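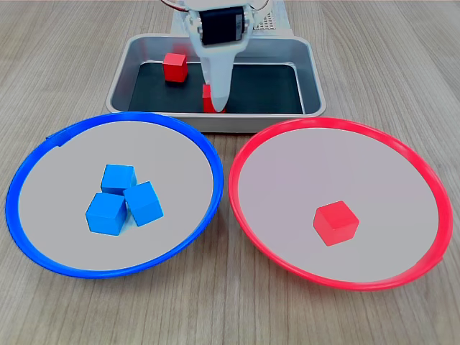 Clirlow Color Sorting Set: our review after one month

I bought this set in October for my daughter, who is learning her colors in two languages. We are a Katham family already - we have their puzzles - so I wanted to compare. The Clirlow set gives you a metal tray, two round dishes and a bag of small cubes in red and blue. It cost me 178 with delivery from the Nnaji shop.

The idea is simple. All cubes start in the tray, and each one goes to the dish with the rim of the same color. The rims are strong and shiny, so even from the other side of the table a child understands which dish is which.

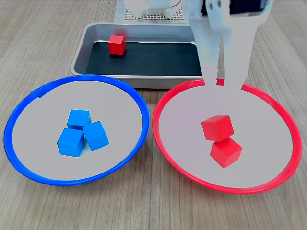 Three blue cubes together, two red ones in the other dish.

What I like is the size of the cubes. They are easy to take with two fingers, and one round takes us less than 30 seconds now. The pale inside of the dishes is also a good choice - the color of a cube is very clear on it.

I have two complaints. The dishes are light and they slide when small hands push them. Also there is a small seam in the rim, and for this price I expected a cleaner finish. The Kundness set I tried at my sister's home was heavier, but its colors were dull.

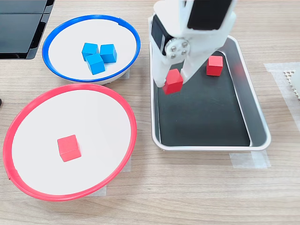 Would I buy it again?

Yes, but I would wait for a discount. I give it four stars. For a child who already counts to 1000 it will be boring very quickly.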